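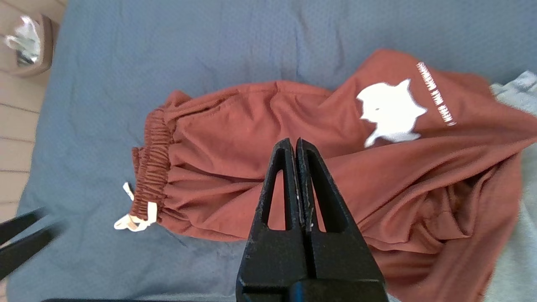
Joggers on the bed, gripper coming in. Open day at Trulanik, 17 Mar 2024.

Two hours on a coach, a lanyard, a bad coffee, and then a robot and a pair of orange joggers. That was the open day. I've been going on about it to anyone who'll stand still, so I'm writing it down before I start improving it.

Short version: I think demonstrations like this should be slower, duller and longer. And I think Trulanik nearly managed it, by accident mostly.

First the set-up. Trulanik has the old printworks at Elier, ground floor. They'd split it into bays. One bay for packing, one for kitchens, and at the far end the bedroom, which was the one I'd come for. Blue-grey fitted sheet, pale floor, clothes in heaps. The folding system is called Rovis. You stood behind a strip of tape and watched the arms, and next to you was a screen with the view from the wrist. I spent nearly all my time looking at the screen. Everyone did after a while.

Because the wrist view is the thing. From behind the tape, a pair of joggers is a pair of joggers. You know where the legs are. You know without thinking that the bunched-up ridged bit is the waistband and the pale cords are the drawstring. Then you look at the screen and it's a landscape. Folds, shadows, more folds. Two black fingers shut together and pointing down at the middle of it, and the white cat on the leg (fox? the woman beside me said fox, we didn't settle it) sort of splayed out next to them. Some small lettering by it that I read as NEVER WALK ALONE, though I wouldn't swear to it. Where would you grab? Really. I stood there trying to choose and I changed my mind three times.

I fold badly myself. Always have. My mother gave up on me over pillowcases. So maybe I'm an easy audience.

Anyway. The day was cut into slots. Fifteen minutes a bay, then a bell, then everybody shuffles along. 15 minutes! For the packing bay that's plenty, boxes are boxes, you've seen it by minute four. For the bedroom it was hopeless. A heap of knitted fabric isn't a thing you can watch in a hurry. There was a long stretch in our slot when the arms hung over the bed and did very little that I could see, and you could feel the group drift off. Phones out. A man behind me said "is it broken" quite loudly. Then a small move, a pinch, a lift, the cloth sliding back off. Another go. Then the bell.

So we never saw it finish. I don't know how those joggers ended up. Folded, flung, still there for all I know.

And that annoyed me at the time and I've come round to thinking it was the best bit of the day, and the bit most at risk. If I were running it and I wanted people to leave happy I'd have swapped the joggers for a tea towel. Flat, square, done in a minute, clap clap, next group. The packing bay was more or less that. Same box, same tape, same thump every time, and a guide with a nice line about it that she'd clearly said to every group since nine. People loved it. I can't remember a single thing I learned there.

This is my whole argument really. A demonstration which always works tells you what somebody has picked for you to see. Fair enough, it's their building. But an open day is suposed to be open. If you've invited the public in, show us the thing at the stage it's at. Show the thinking, or whatever we're calling it. Show the pinch that misses.

There was a board on the wall by the exit with numbers. 1551 garments handled at Elier since November, it said, and under that, 341 in the last fortnight. Big friendly type. I copied them on to the back of my hand in biro like a schoolkid. And then on the coach I looked at my hand and thought, handled? What's handled? Picked up? Folded? Folded so you'd put it in a drawer? The joggers in our slot, do they go on the board? Is that one, or none, or a half?

I asked by email afterwards. I got a pleasant reply in two days saying a garment is counted when it has been "presented to the system and attempted". So, attempted. Good. Fine number, honest number even, once you know. But put the word on the board! It would cost one word. I'd have thought more of them for it, and I reckon most of the people on my coach would have too. The ones who were awake.

The other side of this, because I had the argument with my sister on the phone that same evening and she won parts of it. She says people don't want a lecture, they want a day out. They've brought kids. They've got 15 minutes of patience and it's rude to spend it on a robot dithering over someone's trousers. She says if a baker has an open day you don't watch the dough rise. You get the bit where the loaf comes out. She also says I'd complain whatever they did, and she's known me longest.

The baker point is a good one and it bothered me for a week. What I'd say now is that we all know what bread is. We've eaten it. Everyone walks in with some idea of how long it takes and what can go wrong. With the folding machines we walk in with nothing, or worse, with films. So whatever we see on the day is the lot. If it's a tea towel done in a minute then that's what robots can do, full stop, and it goes home with you, and next thing you're at a meeting about care homes or laundries or whatever, and somebody's nodding along because they saw it fold, they were there.

I've been in that meeting by the way. Not about folding, about the sorting line at Lei, where I worked until they shut the old shed. We were shown the new line on a demonstration day too. Beautiful. Clean crates, same size, evenly spaced. Then it got our crates, which were split and taped and came in sideways with a strap hanging off. Four months of misery, and all of it would have been plain on day one if they'd let us bring a dirty crate along. I did suggest it. There wasn't time in the programme.

So when I see a heap of joggers that's truly a heap, waistband all scrunched at one end and one leg flopped over the rest, I think well, good. That's a dirty crate. That's how mine look on the bed at home. Somebody in that building decided not to smooth them out first and I'd like to shake their hand. There was another bit of something greenish-grey lying half under them as well, right up against the edge of the orange, and I remember thinking, ooh, that's mean. How's it going to tell where one stops and the next starts. Proper problem. Interesting problem! I'd have watched that for an hour.

Which brings me to what I'd change, and none of it's dear.

Get rid of the bell. Or keep it for the packing bay and let people stay at the bedroom as long as they like. Half will go after five minutes and the rest of us can have a chair. A few chairs, please, some of us are on our second knee.

Make the wrist view bigger. It was the size of a telly you'd have in a caravan, and it's the best thing in the place. Put it on the wall.

Let visitors throw the clothes down. Not a choice of three approved jumpers, I mean take your own coat off and drop it. If it's a disaster, then it's a disaster and we all learn something about coats. I said this to one of the staff and she laughed and said they'd talked about it, then looked over her shoulder, so make of that what you like.

And say what it can't do. One sheet of paper at the door. Can't do zips, can't do anything wet, can't do black on black, whatever the list is, I'm making those up, I've no idea, that's the trouble. I came home with a tote bag, a pen and a leaflet with the word "seamless" in it twice, and I still couldn't tell you if the thing can do a sock.

They printed 1000 of the leaflets, I know as it said so in tiny letters on the back. Print run, 1000. There's your sheet of paper.

I'm going again if they do another one. I've put my name down. The form had a box for "what would you most like to see?" and it only allowed a few words so I put: the orange joggers, till the end.

Coach was late back. Roadworks at the Lei turn off, still.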